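Kitchen and Stores Notes, December

Fruit storage: changes to baskets and rotation

Members will know that the fruit at Kimovthorpe has been kept since the spring in the deep lidded crates left over from the Carbone order. The crates stack well and they are easy to carry, but they were designed for root vegetables. Citrus packed in them to any depth sweats at the bottom, and by the second week the lowest layer has to be sorted by hand. In the last delivery 18 oranges out of 200 were thrown out, nearly all of them from the base of a crate.

From this month, fruit for the bedrooms and the day room will go out in open perforated baskets. The crates stay in use for potatoes, carrots and swedes in the Tedby store, where the ventilation is adequate and the turnover is quick.

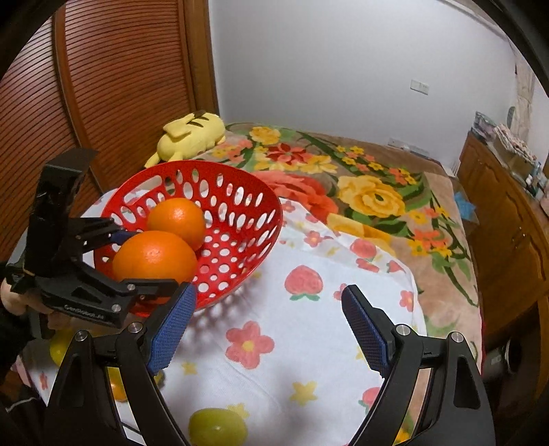 Stores Notes | Compiled by the stores desk, Kimovthorpe | Filed under: Kitchen, Housekeeping

The red plastic basket has elongated oval holes in the sloping wall and smaller round ones, set closer together, in the bottom. Air can reach the fruit from the side and from underneath, provided the basket is not stood flat on a cloth for long periods. A cloth closes off the base holes. On a bed or a table this is acceptable while fruit is being sorted. For storage, use the slatted shelf or one of the wire trivets.

There is a long rounded slot in the wall for the hand. Lift with the fingers through the slot and the other hand under the base. Carrying a full basket by the slot alone puts all the load on one side and it will tip.

Loading. Oranges go in a single layer, with a second layer permitted only if the basket will be emptied within 5 days. Put the larger fruit in first. Do not wedge small fruit into the gaps, as this is where bruising starts. Lemons and satsumas should have a basket of their own. Bananas are not to be kept with anything.

Checking. Turn each orange once and press lightly at the stem end. Soft fruit goes to the kitchen the same day for juice or marmalade. Any fruit with visible mould goes in the food waste, and the basket is washed before it is used again.

Washing. Warm water and ordinary washing-up liquid, with a bottle brush for the holes. Peel oil leaves a film on plastic which a cloth will spread about without removing. Rinse, shake, and leave upside down on the rack overnight. Baskets should not go through the dishwasher at the Dorano annexe, where the hot cycle has already warped two colanders.

Bed linen. Where fruit is sorted in a bedroom, spread a spare cloth over the bed first. Orange juice on white cotton should be rinsed in cold water straight away and washed at 30 degrees. If a mark is left, repeat the wash before the item goes anywhere near the tumble dryer.

Spare baskets are on the lower shelf in the Tedby store. Sign them out on the sheet inside the door and return them clean. Labels for the shelf edges have been ordered and will be put up when they arrive.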